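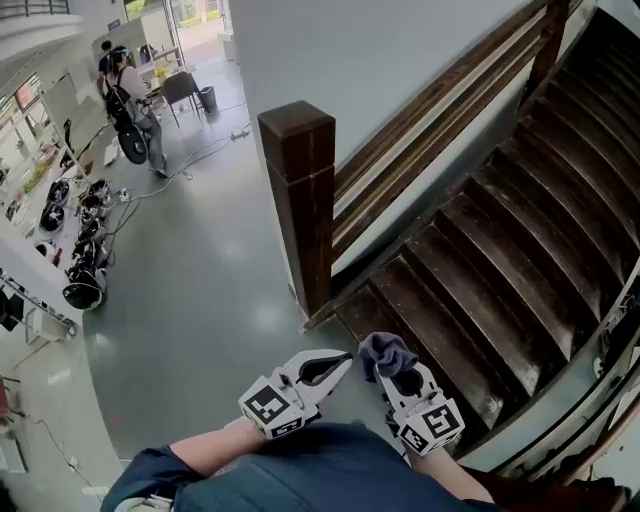

Chore robot

A chore robot (also household robot, shop-floor helper, in older writing "domestic automaton") is a machine meant to do the everyday jobs people do with their hands. Wiping, folding, sorting, carrying, picking up. Usually not counted: dishwashers, washing machines, anything where the person brings the work to the machine.

Status

Partly works. Floors are the success story, flat floors anyway. Mowing too, with a marked edge. Everything needing fingers is slow or still in the lab. Stairs remain a problem for most wheeled machines. See Stairs.

History

Early factory arms did one motion over and over behind a fence. Good at it. Moving the part a few centimetres was enough to make them miss. Home versions were shown at trade fairs for decades, mostly staged. Cheap round vacuums changed what people expected, and for a lot of households that is still the only robot they have owned.

From the 2010s the work shifted to learning from people. A person does the chore holding the same kind of gripper the robot will have, the movement gets recorded, and a model is trained on it. Printed square markers on the gripper are one way of tracking where it is. Cheaper than driving a robot arm by remote, and it can be done in a real house, on a real staircase, in whatever colour and light the place comes with.

Cloth

Cloth is the standard hard case. No fixed shape, hides its own edges, folds over when you grab it. A two-fingered gripper can hold a rag well enough. Knowing which bit of the rag it is holding is harder. Wiping asks for steady pressure as well, and many grippers have no real sense of touch.

The Barnus trial used 18 wiping and folding jobs and 2994 recorded attempts by people. The trained arm did well on flat tables, poorly on railings and anything with slats. Stavros Kadrić, who ran it, wrote that the dust rag was "harder than the engine block", a line that gets quoted alot.

Stairs

Wheeled bases mostly can't climb. Legged ones can, but polished treads and curved flights give trouble, as each step is a different width from one side to the other. Cleaning a staircase means doing both at once, keeping balance and working with the hands. Skirkmont tried a rail-mounted arm, dropped in October of the same year. Cost given as too high, no figure published.

Shop floor

Further along than homes. Lighting is fixed, parts are known, somebody can tape the floor. The Vidmar plant had 20 mobile carriers moving bins between benches, with people still doing the unpacking, the tying and the wipe-down at end of shift. Sarmīte Stankevičius argued the wipe-down would be the last job to go, being differnt every day.

Measuring

No agreed test. Culum list is used by some groups: 3825 short tasks, scored pass or fail, no marks for speed. Critics say a robot taking half an hour to hang up a towel shouldn't pass. Supporters say fix that later.

See also

Robot vacuum
Gripper
Learning from demonstration
Laundry folding

Last edited 23 Jun 2020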